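So I finally stopped buying magazines at the airport and took out an actual subscription, like a grown-up. The lucky title is Kornomance, the food-and-travel quarterly that used to be a skinny little thing stapled down the middle and now weighs about as much as my cat.

The May issue landed on my porch a little after 11 at night (don't ask me what's going on with our mail carrier) and I read it in bed until I couldn't feel my arms. The big feature is Éabha Madigan driving the coast road to Mac Mathúna, eating whatever anyone put in front of her, and oh my goodness, I'd read that woman's parking tickets. There's a page and a half on a bowl of soup! And I wanted more!

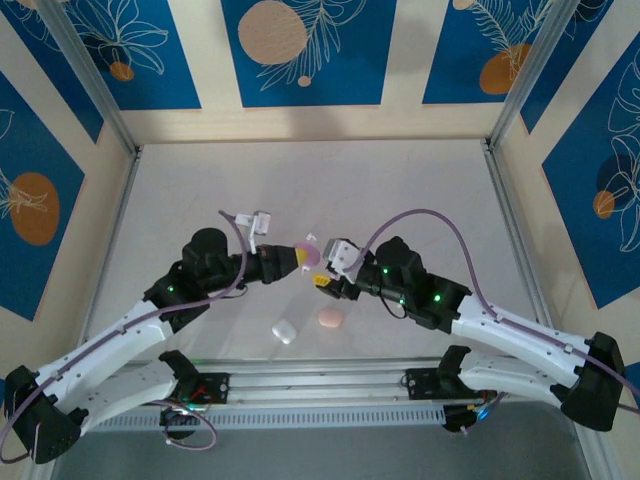

The celebrity stuff, on the other hand, I could live without. Thịnh Trương gets the cover and a six-page interview, and I love him, I've watched every season of his show, but the questions were so soft. What's your favorite breakfast? What do you pack for a long flight? Come on. He closed two restaurants last year and they asked him about socks.

Also the ads. I went through with a pencil, because that's the kind of evening I was having, and 53 pages out of the whole issue were ads. Most of them were for Garnel watches. I'm never going to buy a Garnel watch, but I could now pick one out of a lineup.

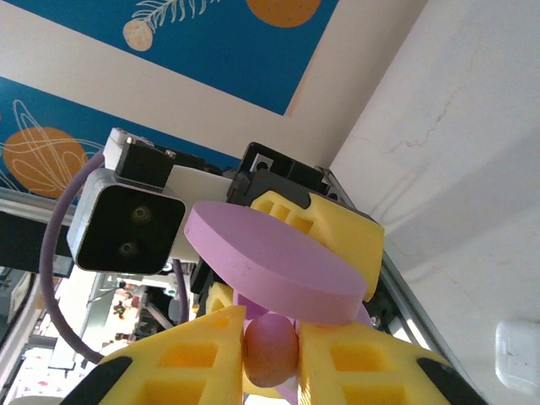
Yellow fingers, small round thing, good grip.

My sister thinks I'm nuts for paying $70 a year when she gets Sorkex on her phone for free. Fair enough, but you can't tear a recipe out of a phone and stick it on the fridge (the lemon rice on the second-to-last page is already up there, next to the dentist card). And I like having the pile on the coffee table, even if it does slide off whenever the cat walks by.

Next one's due at the end of summer. If any of you got the bonus map with yours, let me know, because mine didn't have one and I'm a little bit mad about it.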